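Tatu Ondieki was on his second coffee when I got to Prallo on Tuesday, and he was already talking about socks. He's been sorting returned laundry there for 18 years – by hand, until the grippers came in.

"I figured I'd be out by September," he told me. "Then they asked me to teach the thing!"

So that's his day now. He holds the tool, picks up a piece, puts it down, does it again, and the recordings go upstairs to train the sorting arm they call Zotetti.
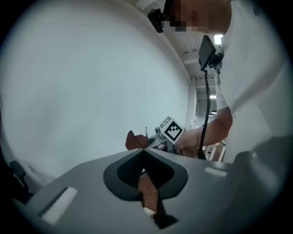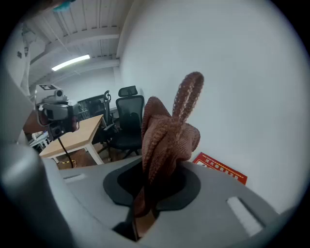 I asked if his back feels any better. "My back, yes. My wrists, ask me later." He laughed, but he means it, and he got the crew a break every hour (it took 5 meetings). The best day so far was 1,014 picks, and he'd like people to quit quoting that number at him.

What he misses is the talking. Everyone used to stand at one long table, and now it's stations. Pay went up a little, and two of the younger folks have moved over to fixing the arm. Would he go back? "To the table, sure," he said. "To the night shift – no way."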